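Chapter 4
When the Gripper Lets Go: Dropped Parts, False Grips and Safe Stops

Before you start

You should have finished Chapter 3 and know how to read a cycle log. Terms in capital letters are explained at the end of the chapter.

4.1 The fault at Benetley

One September the packing plant at Benetley put in a new picking cell, built by a firm called Marinescu. The job was simple. An arm picked up one piece of fruit at a time, carried it sideways and let it go over a basket. The cell ran for 1,049 cycles before an operator stopped it by hand.

She stopped it because there was fruit on the floor and the screen showed no errors. According to the log, every pick had gone well. When the plant's engineer, Torbjørn Nyberg, compared the log with what had reached the end of the line, he found that the trouble had begun at cycle 518. From that point on, the arm had been losing fruit partway through the move. It then opened its fingers over the basket with nothing in them and recorded a good cycle.

The cause was a worn finger pad. The pads closed to the right width, so the POSITION CHECK passed, but the rubber no longer held the skin of the fruit when the arm sped up. The controller checked the width once, at the moment of closing, and never looked again. This is called a FALSE GRIP.

A second problem came to light during the repair. An operator had reached into the cell to pick up a dropped piece while the arm was waiting. The arm was paused and still had power. Its next start signal came from a timer, and the gate switch had been wired to slow the arm down instead of stopping it. The operator was not hurt. The plant wrote it up as a near miss and kept the cell shut until the gate had been rewired.

4.2 Repeating a fault on purpose

A fault that shows up after hundreds of cycles is hard to study on a working line. Dineo Mnguni, who led the follow-up tests at Pletora, cut the job down to its smallest form: one piece of fruit, one basket and a plain table. If the fruit is dropped, there is only one object to find and one place it should have been.

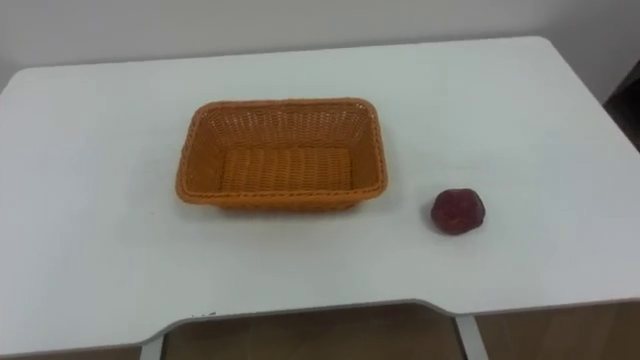
Each trial begins with the fruit outside the basket and ends with a check of the basket itself. The result is written down before anyone reads the log. Mnguni's team ran 300 trials with new pads and then the same number with worn ones, and kept the two sets of notes apart until both were done.

Keep two questions separate as you read the rest of the chapter. Did the machine do the job? Did the machine report what it did? At Benetley the first fault cost some fruit. The second let the first go on for more than half the run.

4.3 What this chapter covers

Section 4.4 deals with grip sensing during a move. Section 4.5 covers pad wear and how often to inspect for it. Section 4.6 returns to the gate and explains the difference between a PAUSE, a PROTECTIVE STOP and an EMERGENCY STOP. The Kekmont wiring diagram used in Section 4.6 is printed in full at the back of the book.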